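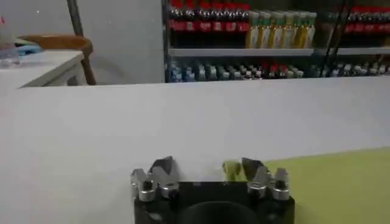 Folding and Cutting Coloured Sheets on a Shared Table
Project report, Introduction to Workplace Design
Mỹ Bạch and Brenda Hulme
January 2, 2018

1. Background

Our project began in September, when the class was asked to pick a small manual task and study how the work surface affects it. We chose folding and cutting coloured sheets because the materials are cheap, the steps are easy to repeat and both of us had done it badly before. Brenda had worked on the decorations for the Firnmont open day and remembered spending more time looking for offcuts than cutting.

The work was done at the white table in the Cedell common room, near the drinks shelving. It is a shared room, so we had to set up and pack away each time. We did not change the furniture and we did not ask for a separate room. We wanted to know what could be improved using only the table that was there.

2. Question

Does giving the sheet a fixed place on the table make the task faster, and does it reduce the number of pieces that have to be thrown out?

3. Materials

The sheets were Colorholm craft sheets in yellow-green. We bought one colour so that shade would not affect how easy a fold line was to see. We also used a steel ruler, one pair of scissors, a pencil and masking tape. The cutting mat belonged to Mỹ and was used only in the last set of trials.

The tabletop is smooth and matte. A matte top was helpful for this work, as there was little glare from the ceiling lights and the edge of a yellow-green sheet was easy to find against the white. The smoothness was less helpful. A full sheet slides when a ruler is pressed against it, and small pieces move if someone walks past quickly or puts a bag down.

4. Method

One trial meant taking a full sheet, folding it twice, cutting along the folds and placing the pieces in a pile. We ran 30 trials with no fixed layout, then 30 trials with the sheet kept on the right side of the table and the left side clear for finished pieces. Mỹ is right-handed and Brenda is left-handed, so we split each set evenly between us.

We timed each trial with a phone, starting when the sheet was picked up and stopping when the last piece was put down. A piece counted as spoiled if a cut edge was more than two millimetres off the fold. Offcuts were not counted as spoiled pieces, but we noted when one got in the way.

A third, shorter set of 10 trials used the cutting mat under the sheet. We added it after the first two sets because both of us had complained about the sliding.

5. Results

With no fixed layout, 24 pieces were spoiled over the whole set. With the fixed layout, 10 were spoiled. The slowest trial in the first set was one of Brenda's, when a finished piece had gone under the new sheet and she had to unfold everything to find it.

The time saved was smaller than we expected. Most of a trial is cutting, and cutting takes as long wherever the sheet is. What changed was the gap between trials. In the first set we often stopped to move a pile or brush small bits aside before starting again. In the second set we mostly did not.

Brenda found the right-side layout awkward for the first few trials. Her scissors hand was next to the finished pile and she knocked it twice. When she mirrored the layout, with the sheet on the left, the problem went away. We kept her mirrored trials in the results and marked them in the data table.

The mat stopped the sliding. It also made the fold lines harder to press down, as the surface gives a little. We spoiled two pieces in that set, both at the second fold.

6. Small pieces

We had not planned to study offcuts, but they caused most of the interruptions. A small piece lying beside the main sheet is the same colour as the sheet and is easy to miss. If it ends up underneath, the ruler rocks and the pencil line comes out crooked. We tried a paper cup for offcuts, but it fell over. A strip of masking tape, sticky side up, along the far edge of the table worked better, and it peeled off without leaving a mark.

7. Limits

There were only two of us, and by the second set we had more practice. Some of the improvement must come from that. A better plan would have been to alternate the two layouts from the start. We also used one colour and one thickness. Gautier card, which the design lab stocks, is stiffer and would probably slide less.

8. Recommendations

Choose a side for the sheet and keep it there, with the side depending on which hand holds the scissors. Clear offcuts after each sheet. Use a mat for cutting only, and fold on the bare table.

The data table and our timing notes are in the course folder, Room 310.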